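4.2 Sheer curtains and the daytime window

We had expected the bedrooms and kitchens to give us most to write about, and in the end it was windows that filled our notebooks. Of the 51 households that kept a Skelell diary for us, a good many came back to the same small question day after day, namely what to do with the curtain when the sun is out and the view is a good one. Many of these came from the flats of the Fokbridge group, where the windows are large and the living is done well above the street.
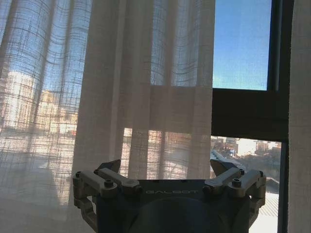
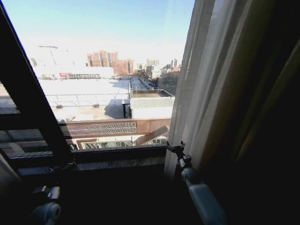
Figure 2. Sheer curtain and dark-framed window on a sunny day, two views.

4.3 What people say the sheer layer is for

It would be easy to suppose that a sheer curtain is there to keep the neighbours from looking in, and on the lower floors of the Bangash terraces that is very much what people told us. Higher up, the talk was different. Rooftops make for distant neighbours, and the diaries from the upper flats hardly mention being seen at all. They speak instead of softening the light, of taking the edge off a white sky at two in the afternoon, and (rather charmingly, we thought) of having something at the window that moves a little when the air does.

Many homes pair the sheer with a heavier, darker curtain, as in the second view in Figure 2, where the two hang side by side to the right of the glass. Our diarists treated the pair quite unequally. The heavy curtain has a plain daily rhythm, drawn at bedtime and pushed back in the morning, and it gets one line in the diary if it gets any. The sheer is fiddled with. It is pulled halfway for a meal, pulled right across for a nap on the settee, then opened again so that somebody can look at the weather. One household recorded 3 such changes before lunch on a Friday and added, a little crossly, that the hem had caught on the sill each time.

Hems came up more than we had bargained for. A sheer that ends near the sill is apt to gather dust along its lower edge, and several people described lifting it clear with one hand while wiping underneath with the other. Those who had bought the longer Fukis panels were spared the catching but had the floor to think about instead, and they washed their curtains more often as a result.

We also asked everybody to tell us which side they gathered the fabric to. Most had never given it any thought, and yet nearly all could answer at once: it went wherever it hid least of the view they liked best.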